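Lukáč Shared Kitchens
Countertop Appliance and Work Surface Inspection, Form 28
Site: Nunurar, ground floor
Date: August 17, 2022
Inspected by: Liya Bogale
Reviewed by: Branislav Kolář

Mark each item OK, Fix, or N/A. Write a comment for every Fix. Leave the completed form in the site folder and send a copy to Kristýna Procházka.

1. Power supply

1.1 Power strip clear of the work surface and away from water: OK
1.2 Strip housing free of cracks or scorch marks: OK
1.3 Strip rating label legible: Fix
Comment: Label is worn. I could not read the maximum load. Strip to be replaced with one rated for at least 3000 watts and the rating written on the inventory sheet.
1.4 No second strip plugged into the first: OK
1.5 Toaster oven cord undamaged along its full length: OK

2. Toaster oven

2.1 Door opens and closes fully, handle tight: OK
2.2 Glass free of chips: OK
2.3 Crumb tray removed and cleaned: Fix
Comment: Tray had a layer of burnt crumbs at the back. Cleaned during the visit. Please empty it weekly, and let the oven cool with the plug out first.
2.4 Timer shuts the oven off at zero: OK
Comment: Tested twice at five minutes.
2.5 Nothing stored on top: OK
2.6 Asset tag matches inventory: OK
Comment: Tag 2393. The inventory still lists it under the old room. Victor Khaemba to correct.

The oven stays at the left end of the table and the dish rack at the right. Users sometimes move the rack closer to save a few steps. Move it back if you find it there.

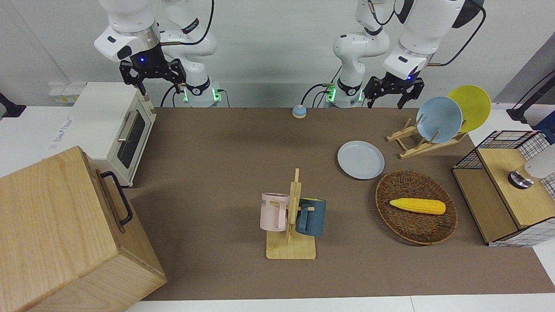
Item 2, toaster oven on the brown mat, power strip low on the wall at left.

The mat was lifted at all four corners for section 3 and put back afterward. Check that it lies flat before the oven is used again.

3. Work surface and mat

3.1 Mat flat, no curled corners: OK
3.2 Table surface under mat clean and dry: Fix
Comment: Slightly sticky near one corner. Wiped with warm water and dish soap. Look again in September.
3.3 Table level and steady when leaned on: OK

4. Dish rack

4.1 Rack stable when loaded: OK
4.2 Rack free of rust and sharp ends: OK
4.3 No standing water under rack: OK
4.4 Knives stored point down: N/A
Comment: Knives are kept in the drawer at this site.

5. Follow-up

Power strip: Jozefína Gajdoš to order. Do not use the oven until the new strip is in.
Inventory correction: Victor Khaemba.
Item 3.2: recheck at next inspection.

Result: Passed with three fixes, one open before use.
Signed: L. Bogale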